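3.2 Surfaces and the words used for them

The second part of the study dealt with surface condition. In a reuse store, the condition of an item is written down once, when it is checked in, and the note then follows the item to the shelf, to the online listing and sometimes to a repair bench. A note such as "good, some wear" is quick to write but gives the next reader very little. We wanted to know which words staff use when they have to be more exact, and whether two people looking at the same surface pick the same words.

The work was done with the Ignacio store in Giltivport, which handles kitchenware, small furniture, soft goods and mixed household items. We selected 40 items from the store's intake shelves. Items were left as they had come in. They were not washed, wiped or polished before being looked at, and loose parts such as straps and covers stayed on. Four staff members took part. Each had at least one year of experience at the intake desk.

Each item was looked at for 90 seconds and the rater then wrote as many short condition notes as he or she thought were needed. A note was defined as one remark about one feature, for example "hairline scratches inside" or "strap attached". Raters worked alone and did not see each other's notes. The lighting was the normal overhead lighting of the store, and raters were free to turn the item or bend down to it. After removing blank and unreadable entries we kept 495 notes.

Notes were coded by the first author and by Manuela Cirillo using the Zisten word list, which sorts condition words into surface finish, damage, dirt, shape, and attached parts. Where the two coders disagreed, the note was discussed until a single code could be given. A few notes, mostly on items made of more than one material, were given two codes.

We found it useful to separate surfaces into three broad groups before looking at the wording. The first is hard and opaque, the second is hard and transparent, and the third is soft. Figure 3 gives a close view for each group. The groups differ in how they return light, and this had a clear effect on what raters wrote. On a semi-glossy molded surface, light collects in bands along the ridges and edges, so the shape is easy to read but the material may not be. Several raters hesitated between plastic and metal on grey parts of this kind and wrote "hard grey" in place of either. On clear glass, bright reflections can turn large areas silver or almost white. Fine streaks, scuffs and light specks show up well in such areas, but a rater cannot always say whether a speck is resting on the glass or is part of it. On matte fabric there are few highlights, and the eye has to rely on outline and folds.

Figure 3. Close views of the three surface groups. First: grey, semi-glossy molded surface with a thin black rim and a black strap. Second: clear glass bowl with fine scratches and light specks. Third: round black object with a soft, matte fabric surface, next to a narrow silvery-gray strip. 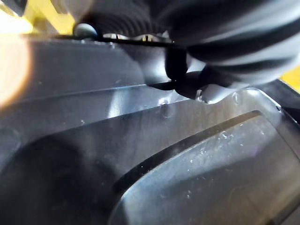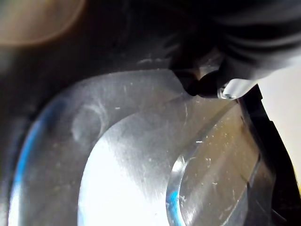
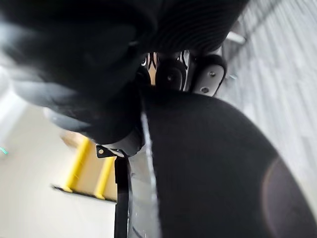
Agreement between raters was highest for attached parts. If an item had a strap, a screw or a bracket, it was normally recorded by all four raters and under the same name. Agreement was lower for surface finish. The words "shiny", "glossy" and "polished" were used for the same items without any pattern we could find, and one rater used "shiny" for nearly everything that was not fabric. The words "matte" and "dull" were kept apart more carefully. "Dull" was mostly used as a complaint, for a surface the rater thought had once been brighter, while "matte" was used as a plain description.

Damage words were a mixed case. "Scratch" was used for anything long and thin, whatever its depth. "Scuff" was used for wider marks on hard surfaces and, by two of the raters, for rubbed areas on fabric as well. "Haze" appeared only for glass. It covered fine scratching, dried water marks and a greasy film, and in the discussion afterward the raters agreed that these should be kept apart. A greasy film comes off in the sink, and a glass item with fine scratching has to be priced as it is.

Soft items received the shortest notes. Raters often wrote the color and the word "clean" or "worn" and moved on. Abrehet Kassa, who ran the sessions at the store, pointed out that soft items are usually judged by hand at the intake desk, by pressing the filling and running a finger along the seams. Our instructions asked only about what could be seen. This probably held back the raters on cushions, padded seats and bags more than on anything else in the set, and we treat the results for this group with some care.

We also compared the notes with the Fekano scale, which the store has used for its listings since the August before the study. The scale has a single line for finish and a single line for damage. Most of the notes on molded and fabric items could be moved onto the scale without loss. Notes on glass could not. A typical glass item had separate remarks on the rim, the inner wall and the flat bottom, and these often disagreed with each other, with a clean rim and a heavily scuffed bottom in the same bowl. Putting them on one line forced the coder to choose the worst remark or an average, and the two coders did not make the same choice.

For the second round we therefore split the glass entry into rim, wall and bottom, and replaced "haze" with two options, "fine scratches" and "film or residue". A third option, "unclear", was added for specks and cloudy marks that the rater could not place. The entries for molded surfaces were left unchanged except that the material field may now be left open. The fabric entry was given a line for touch, to be filled in after the visual notes are finished. Results from the second round are reported in Section 4.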